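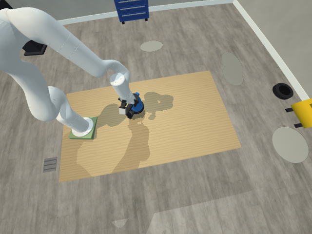 The tabletop scene in our simulator, with the arm and gripper at the blue object.

Software Engineer, Grasp Planning and Simulation
Winness, Tasow office (hybrid, three days on site)

Winness writes motion and grasp planning software for small robot arms. Our planner, Juster, is used by customers who handle mixed parts on benches and short lines. The team is 10 people, and this is a new position reporting to Nafula Odera, who leads planning.

What you will work on

Most of your first year goes into the tabletop scenes. You will own the grasp candidate code, including the cases where a second small part sits right beside the target and one finger has very little room. The regression suite has 451 pick tasks and runs every night. You will triage the failures, fix what belongs to the planner, and pass contact and friction problems to the physics side.

You will also help move our scene files to Trình, our new scene description tool. 434 of them still use the old format.

What we need

Solid C++ and working Python
Experience with collision checking or sampling-based planning
Comfort reading a log from a run you did not start
Three or more years in a similar job, or a thesis plus some shipped code

Useful but not required: ROS 2, GPU rendering, camera calibration.

Hours and start

Full time, 40 hours. Start date is flexible up to November. We can't sponsor visas for this position.

How to apply

Send a resume and a link to some code you wrote to Nafula Odera through the careers form, job number 735. No cover letter. There is one phone call, then a paid half-day exercise in the simulator.

Applications close Wednesday, May 13, 2026.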